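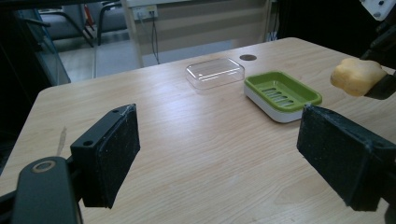 A light-coloured wooden tabletop, lit from above.

Lamp shops should print the beam angle on the price card

Opinion, by Aileen Macapagal

Friday, May 14, 2021

Most fittings sold for use over a dining table are described by diameter, finish and maximum wattage. The first two matter to the eye. The third is a safety limit for the holder and says very little about the light. The figure that decides whether people can eat without squinting is the beam angle, and it is usually found, if at all, on the side of the lamp carton.

I went through the Trivodico spring catalogue in April. It lists 304 pendants. Beam angle is given for 9 of them, all from the Clusov range, and in each case the value sits in a footnote. Shade depth is missing more often than it is present. A buyer cannot work out from this whether the lamp will be visible to a seated person, which is the usual cause of complaint.

Benjie Tagle, who fitted pendants for Gomik before moving to the Marquez showroom, takes the opposite view. He holds that customers do not read numbers and that a switched-on display answers the question. I accept that for a display hung at the correct height. In the showrooms I have visited the pendants hang well above head height, in rows, with their neighbours lit. The pool of light from any one of them cannot be judged under those conditions.
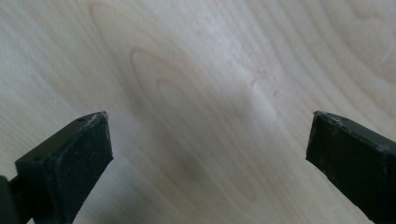

Hanging height and beam angle have to be read together. A narrow beam hung low gives a bright patch in the middle of the table and leaves the plates at the ends in shade. Raise the same lamp and the patch widens, but the level drops with the square of the distance. A wide beam in a shallow shade covers the table and also shines into the eyes of whoever sits opposite. None of this is difficult to calculate, and a small diagram on the card would cover it.

The cost argument is weak. Rosalinda Tagle put the work of relabelling a mid-sized shop at about 10 hours, using data the makers already hold. Price cards are reprinted every season in any case.

Colour temperature was left off cards in the same way until buyers began returning lamps that looked blue at home. It is now printed as a matter of course. Beam angle should be added on the line beneath it, with shade depth next to it, in millimetres.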